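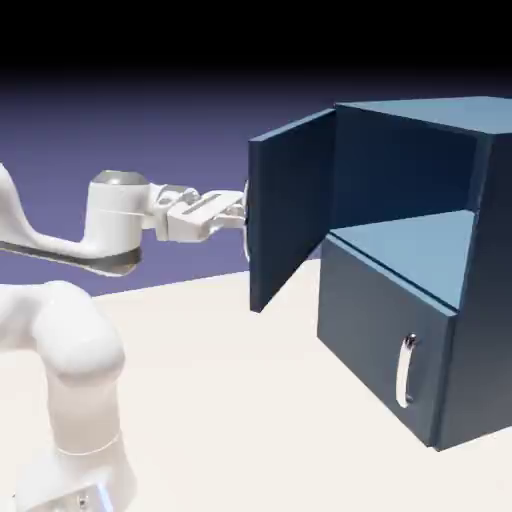

White arm and dark blue cabinet, render

29 August 2018
Pladance install, Vorkumach, upper room

In at 8. Plinths back from the paint shop, two good, one with a run down the left side. Sanded it out, second coat on, leave till tomorrow. Do NOT stack anything on it.

Screen wall: finally up. Studs are 16 in. on the front half and something else entirely on the back half, old building, whoever divided the room used what they had. Found solid wood with the long drill bit, filled the misses. Skim coat needs one more pass near the door. Wall paint is the Vustetti gray, the warmer one. Under the house lights it goes almost pink. Under projection fine. Asked for the house lights to be off during opening hours, waiting on an answer.

Projection. Throw distance measured again, 237 inches lens to wall. Drawing says 240. Somebody measured to the old wall, so the mount slides back 3 inches and we are ok. Image width comes out at 105 inches, artist wanted "as wide as a parked car seen from the side". Closer to a door and a half of a car. Sent a photo, she's happy with it, says the black edges matter more than the size. So masking has to be really clean. Black felt on the returns, not paint, the paint catches light at the corner.

Film is the long cut from the Pugh showing, same file, new sound. Check the loop point!! At Pugh there was a half second of blue desktop between the end and the start and it stayed like that for the whole run. Watched the loop four times this afternoon, no blue. Media player set to start on power. Pulled the plug on it twice to test, came back both times but the second time with the volume at full. Need to find where that setting lives.

Sound. Two speakers low, one behind the bench. Low ones hum when the dimmer is at anything under half. Moved them to the other circuit, hum gone, but now there's a cable across the doorway. Ramp or run it over the frame. Over the frame I think, ramp is ugly and wheelchairs have to use that door.

Bench: 80 inches, plywood, oiled. Wobbles. Floor is the problem, not the bench. Felt pads under the back left foot, two thicknesses.

Texts. Wall label proof came with the old title on it, sent it back. Also "celuloid". Handout still too long, artist's paragraph on the dance hall is great and should go first, the bit about the archive can be cut in half. Font size up for the dark room, people couldnt read a thing at Pugh.

Light leak at the skylight. Blackout cloth is on order, second layer of what we have taped up for now. Looks terrible from the stairs.

To do
- third plinth, check paint
- felt on returns
- volume setting
- cable over door frame
- label proof round two
- crate for the objects goes back to storage, call for pickup before September

Left at 7:40. Keys in the lockbox.

Shares: 3

Comments (3)

Is the hum from the dimmer or the amp? We had the same thing in the lower room and a different power strip cured it.

Swapped the strip first thing, no change. Dimmer for sure.

Volume thing is under Startup, second page, "remember last level". Has to be ticked or it goes to max.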